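4.2 Furniture Repositioning with Paired Hand-Held Grippers

The Wattimena set extends our earlier tabletop recordings to items that need both hands. Operators carry one gripper per hand, each with a fiducial marker mount, and the relative pose of the two tools is recovered from the markers whenever they are in view. Of 3,000 recorded episodes, 2,771 passed the synchronization check. The stool task contributes 939 of these – the largest share of any single task – and 724 were used for training.

Low furniture proved harder than expected. Wrist views are strongly distorted at close range, and the grasp point on a curved leg often leaves the image before contact. Adding a head view reduced the loss of marker tracking during the two-handed grasp (Fig. 6).

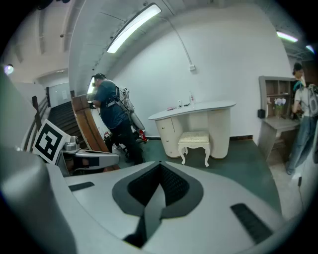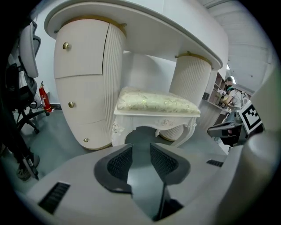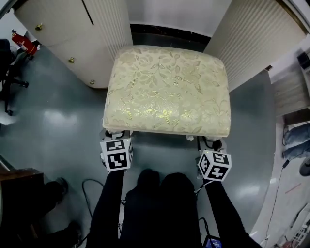
Figure 6. Vanity desk and stool in the repositioning task. First and second: gripper views. Third: head view, with both grippers on the front legs of the stool.

Contact: Zostus project office | © Zostus | Back to top

Related items
Skillov: marker tracking under wide-angle distortion
Wamell: aligning head and wrist video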